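티보(Tivow) 3단 서랍 레일 세트

오래된 서랍을 열 때마다 덜컥 걸려서 한 손으로 옆을 받치고 다른 손으로 당겨 보신 적 있으시지요? 저희 어머니 댁 서랍장이 꼭 그랬습니다. 가구는 아직 멀쩡한데 레일 하나 때문에 버리자니 아깝고, 그렇다고 목수를 부르기에는 민망하고요. 티보 레일 세트는 그런 분들이 집에서 차근차근 바꿔 다실 수 있도록 준비한 제품입니다.

설계는 이드컴(Idcombe) 공방의 로이크 부아예 씨가 맡았습니다. 이분이 워낙 꼼꼼해서 샘플을 받을 때마다 "조금만 더 부드럽게"라는 메모가 따라왔는데, 그 덕에 출시가 5월까지 밀리긴 했어도 손에 닿는 느낌은 정말 좋아졌답니다. 끝까지 닫히기 직전에 살짝 속도가 줄어서, 밤늦게 양말을 꺼내도 식구들이 깨지 않아요!

레일은 아연 도금 강판이고, 서랍이 안쪽까지 전부 나오는 완전 인출형입니다. 작은 수납장부터 아이 방 서랍, 작업실 공구함까지 두루 쓰실 수 있습니다. 다만 서랍 옆면과 몸통 사이에 한쪽당 12mm의 틈이 필요하니, 주문 전에 꼭 자로 한번 재어 보세요. 틈이 모자라면 하부 장착형인 체소멜(Cesomel) 쪽을 보시는 편이 낫습니다.

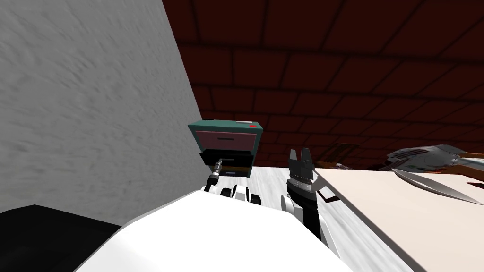
서랍이 열린 청록색 소형 수납장, 낮은 시점의 3D 렌더링

구성품은 좌우 레일 한 쌍, 고정 나사, 위치를 잡아 주는 종이 본입니다. 나사는 일부러 여유 있게 넣었어요. 저도 처음 달 때 하나를 마루 틈으로 굴려 보내고 한참 엎드려 있었거든요. 설치는 서랍 하나에 20분 안팎이면 되고, 십자드라이버와 연필만 있으면 충분합니다. 왼쪽과 오른쪽 레일에 각각 L, R 표시가 있으니 먼저 바닥에 나란히 놓아 보시고 시작하세요.

손질도 간단합니다. 마른 천으로 먼지만 닦아 주시고, 식용유는 절대 바르지 마세요. 처음에는 미끄럽지만 나중에 끈적해져서 고객센터의 프라베시 몰레페 씨가 늘 안타까워합니다. 뻑뻑해졌다 싶으면 므찰리(Mtshali) 건식 윤활제를 얇게 한 번 뿌려 주시면 됩니다.

보증 기간은 2년이며, 레일이 휘거나 완충 장치가 헐거워지면 새 제품으로 바꿔 드립니다. 길이가 헷갈리실 때는 서랍 안쪽 깊이를 적어 문의 게시판에 남겨 주세요. 오후 4시 전에 올려 주신 글에는 그날 안에 답을 드립니다.

배송비는 별도이고, 두 세트 이상 주문하시면 한 상자에 묶어 보내 드립니다.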